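Workshop Notes > Robots & Gadgets > Teaching by Hand

Filed under: Handy Hints, Grippers, Collecting Demos

I've had a few messages asking how I get through a whole morning of recording demonstrations without going cross-eyed, so I've put my tips in one place. They're for hand-held grippers, the sort you squeeze yourself while the camera on top watches what you do and the learning software (mine is Momorex) picks it up later. If you're driving a proper arm with a joystick, some of this won't help you much, sorry!

Wipe the pads first. I use a barely damp cloth and then a dry one, and I do it again whenever I stop for tea. Rubber picks up fluff like nobody's business, and a furry pad lets go of a teaspoon at the worst moment. Washing-up liquid is fine, but rinse it off properly. I once left a bit on and spent half a morning chasing an egg cup round the worktop.

Tidy the lens with a glasses cloth, never your sleeve. I lost 30 takes in April to one greasy thumbprint, and didn't spot it till the evening.

Start and finish in the same sort of place. I stick a square of masking tape on the table and bring the gripper back over it at the end of each go. It makes trimming the clips so much quicker.

Slow down, but don't creep. My first lot for the Culine kitchen set (putting mugs on hooks, mostly) was so careful that the trained arm dithered over every single mug. Move as you would if you were carrying something hot to the table and you'll be close.

Leave your fumbles in if you recovered from them. Dropped the spoon and picked it up again? Keep it. Dropped it behind the cooker? Bin that one.

Change things about every 11 goes. Turn the mug, swap the tea towel, shove the chopping board over a bit. I keep a Løken storage box of odds and ends by my feet for this, all different colours and handles. 100 takes of the same blue mug will teach it that one blue mug and not a lot else.

Rest your wrist! I put the gripper down on a folded towel between batches, pads off the surface, and have a good shake of the hands.

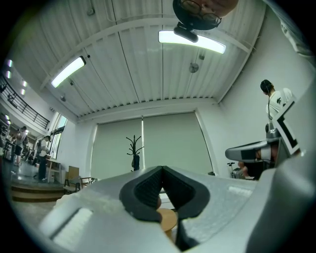 Photo: Sukero workshop group

If several of you are recording in one room, agree your patches before you start and check what the cameras can see from each. Ours take in far more than you'd think, ceiling lights and all, and people's heads and sleeves get in very easily. Pulling the blinds down keeps the light a bit steadier too. Keep any printed markers flat and clean, and don't let them curl at the corners.

Name your files as you go. I do task, room, number, so "mugs-kitchen-3457" and so on. I tried doing it all at the end once and had two lots of "drawer" and no idea which drawer.

Charge everything overnight, and put the spare cable back where you found it.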